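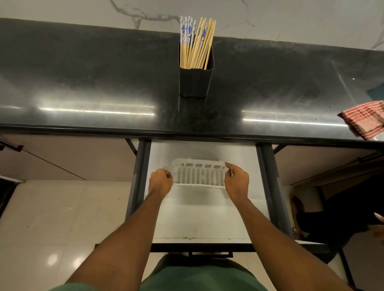

Home Forums Kitchen & Bath Members Search Log in

Does black granite need a sealer or not?

**lemon_on_stone**
Good evening to all. We moved into our apartment in December and the kitchen has black granite counters. The previous owner left us a bottle of Briker sealer under the sink, half full, with a note that says "every year, please." My brother-in-law says that dark granite does not drink anything and the sealer is only money for the shop. I have read many pages and each one says something different. I do not want to damage the stone, but I also do not want to do work that is useless. What do you do at home?

**Efren Dela Peña**
Do the water test before you open the bottle. Put a spoon of water on the stone in a place where you work often, wait 15 minutes, then wipe it. If the stone is darker where the water was, it absorbs, and a sealer will help. If you see no change, leave it alone. I have installed counters for a long time and many of the black ones never needed a sealer.

**lemon_on_stone**
Thank you, this is very clear. My difficulty is that the stone is already black. How can I see that it became darker?

**Efren Dela Peña**
Good point. Look from the side with a lamp, and touch it with a dry finger. You can also use a small drop of cooking oil at the back where it will not disturb you, but I prefer water first, for the obvious reason.

**tile_and_error**
I don't agree that you should leave it alone. Sealer is cheap compared with a new counter. I put it on all my stone, black or not, and I have never had a stain. What is the harm?

**Efren Dela Peña**
The harm is the haze. If the stone cannot take the sealer, the product stays on the top and dries there. Then people think the polish is gone and they buy something stronger, and after this they call me.

**tile_and_error**
Only if you don't wipe off the extra. It is written on the bottle.

**Johannes Mahlangu**
I must support Efren on this one, because I made this haze myself. I wiped, but I was too slow, and the weather was hot. It took me 3 evenings to remove it with more of the same sealer and a soft cloth (the fresh sealer softens the old one). It was the same Briker as yours, so please read how many minutes they allow and use a clock. 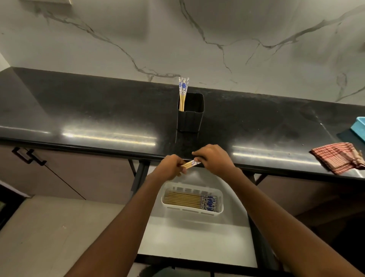 For daily cleaning I use warm water with 2 drops of dish soap, and then a dry towel at once. The dry towel is the important part for me. Our water has a lot of lime, and when the drops dry alone they leave rings that look like damage to the stone but they are only minerals. I used Trarnano spray for some time and it was fine, although the smell stays in the kitchen when you cook rice.

**lemon_on_stone**
Johannes, the rings are exactly my next worry. There are some near our faucet. My mother always used vinegar for this.

**Johannes Mahlangu**
Please no vinegar on the counter. On the steel sink, yes, but rinse it well. For the rings I hold a plastic scraper very flat, with soapy water under it, and I go slowly.

**oldmarket**
Vinegar will not kill granite, people exaggerate. I have cleaned mine with vinegar and water since the house was built, and it shines.

**Efren Dela Peña**
True granite can survive it, mostly. But many stones sold as "black granite" are other stones, and some of the cheaper ones are dyed. Acid can take the dye away in spots. You were lucky, or you have a good stone, or both. I can't recommend it to a person when I don't know what she has.

**oldmarket**
Fair. I know what mine is because I have the invoice. Still, I would not be so afraid of everything.

**tile_and_error**
How do you know if it is dyed?

**Efren Dela Peña**
White cloth, a little acetone, a hidden corner. If the cloth becomes black or gray after you clean the dirt first, it is dyed. Botha sells a test kit for this, but it is the same acetone in a nicer box.

**lemon_on_stone**
I am back with results. I did the water test in 3 places: beside the stove, near the faucet, and at the end where we put the bread. No change in any of them that I can see or feel. The acetone cloth stayed white. So I will not seal this year, and I will repeat the test after the summer. The Briker bottle goes back under the sink. My brother-in-law is very pleased with himself.

**tile_and_error**
Okay, I accept it for your stone. I will still seal mine.

**Johannes Mahlangu**
Did you try the scraper on the rings?

**lemon_on_stone**
Yes, with one from the Erska paint set. Most of them are gone. One is left behind the faucet, where the scraper doesn't fit, and I will try an old plastic card there.

Last reply 5/14/26
Contact | Terms of use | Back to top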